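Dirno shop news: paper packs, the Asbridge kit and a change to downloads

The new Asbridge kit goes into the shop on Friday at 9am. It is a digital scrapbooking kit based on old seaside postcards, and it has taken most of the summer to finish. The colours are a chalky green, a washed-out coral, navy and a warm cream. There are plain papers in all of them, and patterned papers with stripes, small waves, ticket stubs and handwriting. The handwriting was scanned from a notebook bought at a car boot sale. It is faint enough to journal over without a text box, though a dark font works best.

The elements folder has the usual frames, tags and stitching, plus a set of torn edges that several of you asked for after the last kit. Each torn edge comes in two versions, one with a shadow and one without. If you use your own shadow styles, take the one without. The alphabet is a stamped one in navy, with capitals, numbers and basic punctuation. There are no lower case letters in this one.

Everything is saved at 300 dpi. Papers are JPG and elements are PNG.

Fetmont bundle

The Fetmont papers, word strips and journal cards will be sold together from the same morning. Until now they have been three separate listings and people kept buying the cards twice. The bundle has 157 pieces in total. The single packs will stay in the shop until the end of September and then come down. If you already own one of the three, write in with your order number and you will get a code for the other two at the bundle price.

Download sizes

The full Asbridge kit is 670 MB, so it has been split into smaller zip files. Please download them one at a time and unzip each one before opening your software. Most of the messages we get about missing papers come from people opening files straight from inside the zip. Links stay live for 42 days after purchase. After that you can still ask for a new one.

September challenge

The theme is everyday jobs at home. Cooking, ironing, washing, sorting out the shed, whatever you spend your week on. Use at least one Dirno paper and no more than two photos. Pages can be any size, and hybrid pages and cards are welcome as long as you post a clear photo of the finished thing. Put your page in the gallery by the last day of the month. Everyone who takes part gets the Carhuamaca mini kit, which has woven textures, bright reds and pinks, and a handful of tassels. It won't be sold separately this year.

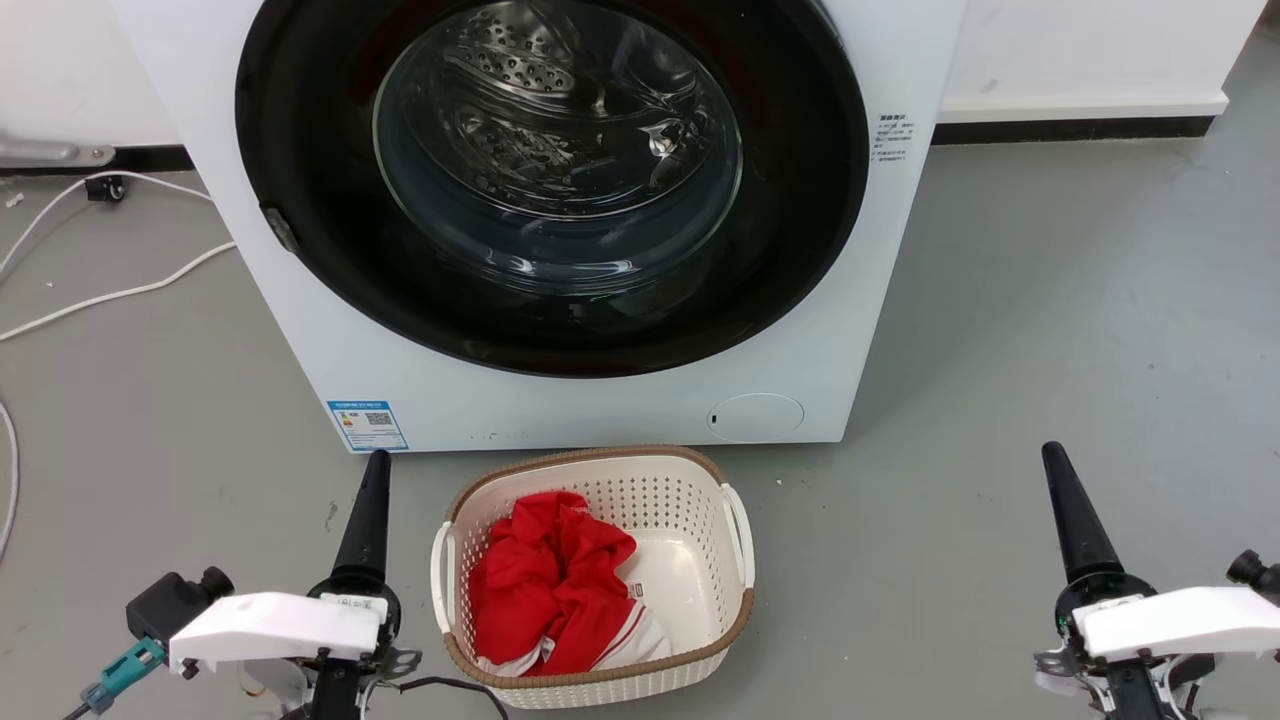

One reader wrote in after the last newsletter to say that the two-photo limit is too tight for this kind of page, and that she would like to use a strip of small pictures down one side. A strip of small pictures cropped into a single frame can count as one photo, so please go ahead with that.

The gallery will be closed for an hour on Friday evening, from 8pm, while the folders for the new challenge are set up. The shop will stay open.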